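Updated April 2019

# Rainer 2-seater sofa, olive

**Made by Ullix for the Bremance range**

Price: £760, including delivery to a ground-floor room

The Rainer is a small sofa for family rooms, playrooms and waiting areas. It has a plain shape, a low front edge and cushions that lift off for cleaning. Children can climb onto it without a step, and two adults can sit on it for an evening without being squashed together.

It replaces the older Bistamum sofa, which had the same frame but fixed covers. If you have a Bistamum and are looking for spare covers, please note that the Rainer ones will not fit it.

## Main details

| | |
|---|---|
| Seats | 2 |
| Depth | 86 cm |
| Maximum load per seat | 120 kg |
| Frame | solid beech, glued and screwed |
| Seat filling | foam core with a polyester wrap |
| Back filling | polyester fibre |
| Cover | brushed woven fabric, removable |
| Colours | olive, slate, oatmeal |
| Assembly | legs only |

The full set of measurements is on the sheet inside the front cover of the manual. Check the width of your doorways before ordering, and any turn on the stairs. The legs come off but the arms do not, so the sofa has to go through in one piece. It can be carried upright on its end if the hallway is narrow.

## The cover

The fabric has a short, soft nap. Run your hand over it one way and it looks a little lighter, run it back and it darkens. This is normal and is not wear. The nap is brushed in the same direction on every panel when the sofa leaves us, and after a few weeks of use it will lie in all directions.

Olive is the most popular of the colours. It is a muted green with some brown in it, and under warm bulbs it can look closer to khaki. We send out fabric samples free of charge. Put the sample where the sofa will stand and look at it in the morning and again after dark. Colours on a screen vary a good deal.

Crumbs and biscuit dust sit on top of the nap and brush off. Sand works its way down into the seam between the seat and the back – use the narrow tool on the vacuum cleaner for that.

## Cushions

The seat and back cushions are separate pieces. The seat has a zip along the rear edge and the back has one along the bottom. Both zips have a small fabric pocket at the end to tuck the puller into.

The seat foam is firm when new. It softens during the first month or so and then stays much as it is. Turn the seat over when you clean the room. The back cushions are softer and need shaking up, especially if someone in the house likes to sit on top of them.

Spare seat and back fillings can be bought separately. Please give the colour and the letter code from the label under the sofa when you order, as the fillings changed slightly last October.

## Washing

- Close all the zips first.
- Wash the covers together, inside out, at a low temperature.
- Do not use bleach or fabric softener.
- Hang to dry. Do not tumble dry.
- Put them back on while they are very slightly damp, and leave the sofa free until they are dry.

For small marks, a damp white cloth and a drop of washing-up liquid are usually enough. Dab from the outside of the mark inwards. Felt-tip pen comes out if you get to it the same day. Wax crayon needs brown paper and a cool iron, and may leave a faint mark on the oatmeal.

## In the room

The Rainer stands on short legs, with enough of a gap beneath for a vacuum cleaner head but too little for storage boxes. On a hard floor, fit the felt pads that come in the bag with the legs. On carpet leave them off. Keep the back a hand's width from the wall so that the fabric does not rub, and keep it away from radiators.
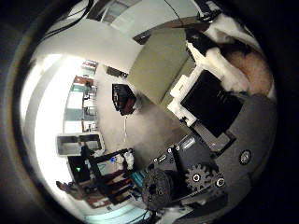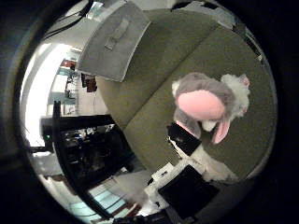

Pets and soft toys are what most buyers ask us about when they choose a colour. Loose hairs show more on slate than on the other two, and a light-coloured cat will show on slate whatever you do. Olive sits between the extremes. Something like the grey bunny with the pink belly stands out well enough against the green that you can find it at bedtime, while odd bits of grey fluff are less obvious than they would be on the oatmeal. A lint roller takes off most of what is left behind. Avoid stiff brushes, which pull at the nap.

## What is in the delivery

- Sofa with covers fitted
- Legs, bolts and a hex key
- Felt pads
- Manual with care sheet
- A small piece of spare fabric

Fit the legs with the sofa lying on its back on a blanket or on the flattened packaging. Tighten the bolts by hand, stand the sofa up, sit on it, then turn it down again and tighten them fully. The crew will take the packaging away if you ask when they arrive.

## Delivery and returns

Olive is normally held in stock. Slate and oatmeal are made to order and take longer – we will give you a date when you pay. Upstairs delivery can be arranged for an extra charge, provided the stairs are clear and there is room to turn.

Unused sofas can be returned in the original packaging. Covers that have been washed cannot be returned, but if a seam or zip fails we will replace the part. Send us a photograph of the fault and the letter code from the label.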